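Pre-run inspection, wrist perception and approach planner, kitchen cell
Site: Bruvau test kitchen
Software: Broltavell planner, release branch
Inspector: Kirsten Hjaltested
Second reader: Seraina Pfister
Date: 12 May 2020

Mark each line OK, FAIL or N/A. Comments go under the line they belong to. A FAIL in section 1 or 2 stops the session.

## 1. Control and stop chain

- [x] E-stop drops arm and base power. OK
- [x] Software stop holds position with no drift on the joint readout. OK
- [x] Watchdog timeout set to 90 ms. OK
 - Config on disk matched. The running process had the old value until restart. Asger to make the node refuse to start on a mismatch.
- [x] Gripper force limit loaded from the cell profile, not the default. OK
- [ ] Speed scaling active inside the counter zone. FAIL on first try, OK on second
 - Zone polygon was in the base frame, planner expected map frame. Fixed in the profile and rerun. Both logs kept.

## 2. Calibration

- [x] Hand-eye transform newer than last gripper removal. OK
- [x] Reprojection error under threshold on the board. OK
- [x] Fingertip offset checked against the touch pin. OK
 - Left tip reads slightly long, still inside tolerance. Check again after the next pad change.
- [x] Time sync between wrist camera and joint states. OK

## 3. Perception

- [x] Exposure locked before the run. OK
 - Locked on the cabinet front. Auto exposure hunts when sun is on the floor tile, and the plane fit jumps with it.
- [x] Floor plane found with the blinds open. OK
- [ ] Floor plane stable across 500 frames. FAIL
 - Lost in a short burst when the wrist pitched down. Frida Norðdahl has the bag file. Suspect saturated pixels are passed on as valid depth. Do not raise the outlier limit to hide this.
- [x] Panel seams on the cabinet front detected as seams, not as obstacle edges. OK
- [ ] Colored light spots on the wood rejected by the handle detector. Partial
 - The purple one still gets a low score as a candidate. It stays under the grasp threshold, so the run may go on. Ticket open.
- [ ] Cabinet legs present in the collision map. FAIL

The last one needs more than a line. The voxel filter drops thin shiny parts close to the floor, and the brushed-metal legs fall straight into that class. The planner then treats the gap under the cabinet as free space and will offer low approaches through it. Seraina reproduced this on the Zanditz replay set: of 2,279 planned paths, 5 passed through a leg. That is low, but each of them was marked collision-free.
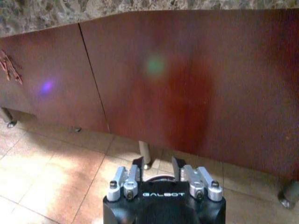
Until the filter is changed, add a keep-out box by hand from the bottom edge of the cabinet front down to the floor, full width. The box belongs in the cell profile and not in the launch file - launch files get copied between sites and the box would travel with them.

## 4. Planning

- [x] Keep-out box visible in the planning view. OK
- [x] Goal below the counter edge refused when the box is crossed. OK
- [x] Replan after a blocked path gives an error code and no silent retry. OK
- [ ] Cable on the gripper body included in the self-collision model. FAIL
 - Model has the housing and linkages only. Ásdís Kjærgaard to add a padded capsule over the cable loop.
- [x] Open-finger width in the model matches the commanded width. OK

## 5. Tooling and logs

- [x] Commit hash written to the run header. OK
- [x] Disk space checked before recording. OK
- [ ] Log viewer shows planner and camera on one clock. N/A, viewer build out of date

Result: released for reduced speed only. Full speed stays blocked until the leg and cable items are closed and section 3 is run again from the top.

K. Hjaltested / read by S. Pfister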